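Do Shoe Racks Really Fix Anything?

7/22/23

Every organizing article I have read says the same thing about shoes: get them off the floor and your whole entryway will feel bigger. I've been hearing this for years and I have my doubts. My entryway is the same size it was in March, when I bought my first rack, and the pile by the door came back within two weeks.

The new one is from Priltutley, two tiers, metal tubing, frosted gray shelves. The listing had 3000 reviews, most of them five stars, and a lot of them written by people who had owned it for one day. I'd like to hear from those people in a year.
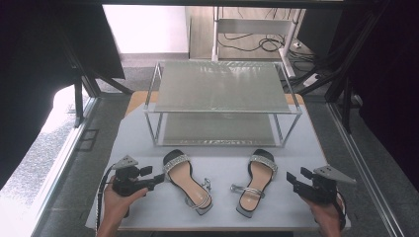
My main complaint with racks is that they seem to be designed by someone who only wears sneakers. Sneakers will sit on anything. Dress sandals are another matter. A block heel wants a flat shelf, and on the old Drindbridge rack, which was just bars, the heels slid into the gaps and the toes stuck up in the air. A solid panel ought to handle that better. I'll give the new one that much before it has earned it.

Then there are the ankle straps. Leave them hanging loose and they hook on whatever is next door, and a buckle will happily scratch a shiny strap if you let it. The advice is to fasten every strap before you put the shoe away. Fine. Who does that at midnight with sore feet? I fasten them the next morning, if I remember — and I mostly don't.

I'm also not sold on the toe-out, heel-in rule. Supposedly it looks neater. With a rhinestone strap across the toes, sure, you get to see the sparkle. But I pick my shoes by heel height, so hiding the heels makes no sense for me. Heels out on the lower shelf, flats on top, and the magazines can disagree.
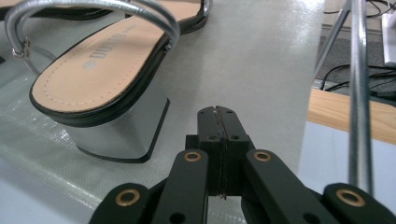
Do sandals with metallic heels need to be kept in a box?

Mine have never lived in one, and I wouldn't buy boxes just for them. A shelf is fine if the heels aren't knocking against each other. If you still have the box they came in and a closet to put it in, go ahead and use it.

As for the rack, I'm giving it until the weather turns. Deltari sells a taller one with 3 tiers, and I have already been told I should have bought that. Maybe. One more shelf sounds to me like one more place to put shoes I don't wear.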